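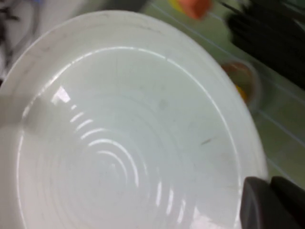

By Dirk Vermeulen
4th February

Our project started with a simple question – why do the serving bowls in the student kitchen at Te Moana look tired so quickly, even when they are washed with care? We went through the whole shelf with a notebook and a good lamp, and what a nice way to spend a rainy morning that was! The wide white ceramic bowl soon became my favorite, with a matte rim that shows gray smudges and scuffs, while the glossy basin inside still shines beautifully over its circular ridges. There is one short dark gray streak in the glaze on the right side, and a scattering of faint specks and scratches, mostly on that same half.

My first guess was that the gray marks were metal left behind by spoons and whisks (my grandmother always said so about her own plates). To test this we rubbed half of each marked bowl with a paste of baking soda and water for 3 minutes, and left the other half alone for comparison. I should admit that my arm got tired, so the later bowls may have been rubbed a little more gently than the first ones.

We also put out a short survey and got 20 replies, most of them kind and a few very long. People mainly wanted to know whether stacking does the damage, and that is what we will look at in April – with felt pads from Gudside between half of the bowls.

921 views · 3 comments · 20 shares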